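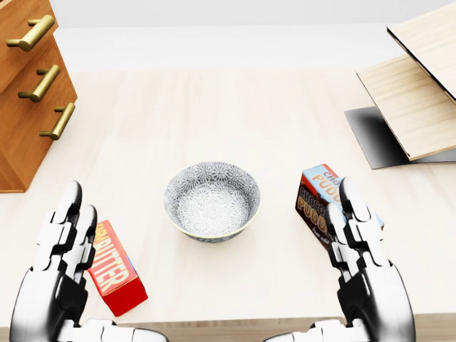

Phone makers should stop treating the budget model as a punishment. I bought a Windeo last August after my old Joly flagship quit holding a charge, and I expected to be back in the store within a month. I still have it. It makes calls, runs the bank app and lasts two days if I leave the screen dim.

What bothers me is the update policy. Windeo promises 21 months of security patches on this phone. Buyers of its top model get more than twice that, and both phones use the same chip family. I don't believe the engineering cost explains the gap. The company wants people to move up, and letting a cheaper phone go stale is one way to push them.

Joly is no better. It sold three versions of its midrange phone last year, and the cheapest one lost support first. Grisix, a much smaller company, patches everything it sells on the same schedule. It charges a little more up front, and I think that is fair.

Reviewers could help. I read a long comparison last week that gave 86 points out of 100 to a phone with almost no update promise at all. The camera got four paragraphs – the support period got one line in a table.

Put the end date on the box, in large type, next to the storage size. I would pay for a longer one, and I suspect plenty of other people would too.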